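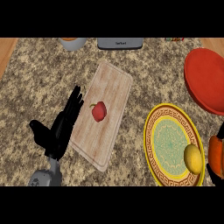 What was the Geltuvano Circle?

A reading group turned quarterly magazine, founded by the essayist Snædís Ingvarsson to argue about religion, tradition and the welfare state, usually in that order.

The magazine, Ilano, ran for 4 years and published 69 essays, most of them replies to earlier ones. Its contributors called themselves conservatives but disagreed over what they wished to conserve. The Enache wing favored parish and family; the Dramov wing favored free trade and shorter meetings. A truce between the two lasted 3 issues.

Ingvarsson's best-known piece, "Against the Footnote," carries 2 footnotes, the longer of which is still quoted by her critics. Ilano closed one December after a symposium on civility — the replies were never printed. Former members dispute which wing resigned first.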